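4.2 Client retention after adviser turnover

Accounts at Tomero were matched to accounts at Pitden by balance, age of the relationship, and type of plan. A client was counted as retained if the account stayed open 20 months after the first adviser left.

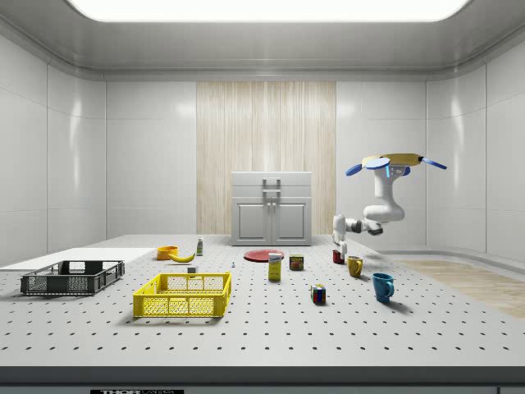 Wysocka objects that open accounts overstate retention, as many clients leave a small balance behind when they move the rest. We therefore repeated the test with a cutoff of 40 percent of the starting balance. The sign of the effect did not change.

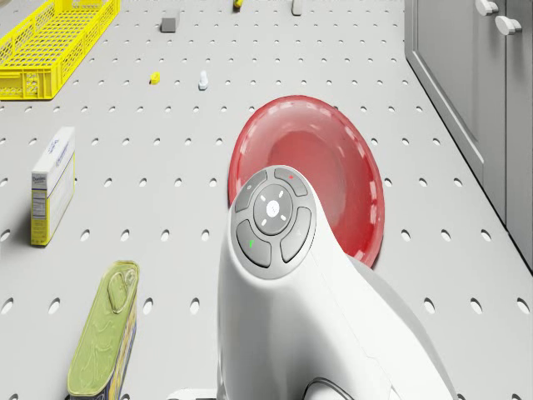
4.3 Handover meetings

Joint meetings with the old and new adviser were logged for 600 households. Meetings shorter than five minutes were dropped. Phone and in-person meetings were pooled.

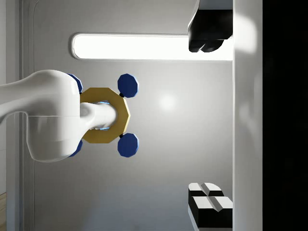 Department of Household Finance, Zeditz

Households with at least one joint meeting kept a larger share of assets with the firm. The gap was widest among retirees and narrowed once fee changes made in October were included as a control.
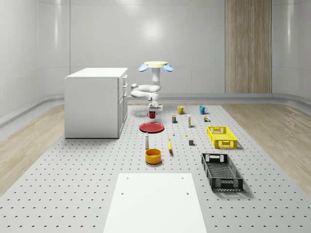

Figure 4. Perforated platform with robot arm and household objects (rendered).

Standard errors are clustered by branch office in both tests.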